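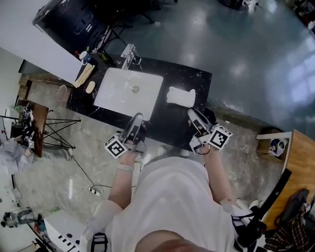 Wildlife Feeds Deserve Better Captions

Short animal videos now reach more people than any nature documentary broadcast in the evening. A fox asleep on a porch swing or an otter holding a pebble will be passed along thousands of times before anyone asks where the animal lives, or whether it should be that close to a human being. The Drarkosstead Nature Society takes the view that the accounts publishing this material owe their audiences a few plain facts.

Our position is a modest one. We do not object to charm. Many of our own members first took an interest in birds after seeing a picture that made them laugh. We object to the missing caption. Of 50 widely shared clips reviewed by our education office in June, only 11 named the species correctly, and 2 gave any indication of the distance at which the animal was filmed. Several had plainly been recorded with captive animals and were presented as chance meetings in the wild.

The consequences are felt locally. Danang Siregar, who manages the visitor trails at Gautam Marsh, reports that guests increasingly hold out food to the deer and expect to be photographed beside them. When they are asked to step back, they often mention something they saw online. A deer that learns to approach people also learns to approach roads.

Some publishers have shown that improvement is possible. The regional picture site Drodach now requires contributors to state the species, the general location and whether the animal was wild, rescued or kept. Its editor, Estela Retamal, has said that the rule cost the site a number of submissions in the first months - and very few readers. We would welcome the same standard at Wunico and at other services that collect clips from the public.

Critics reply that viewers come to such pages for a moment of relief and do not wish to be instructed. We understand the objection. A caption of 14 words, however, is hardly a lecture, and those who want only the otter remain free to look at the otter. The Society will send its suggested wording to any publisher who requests it.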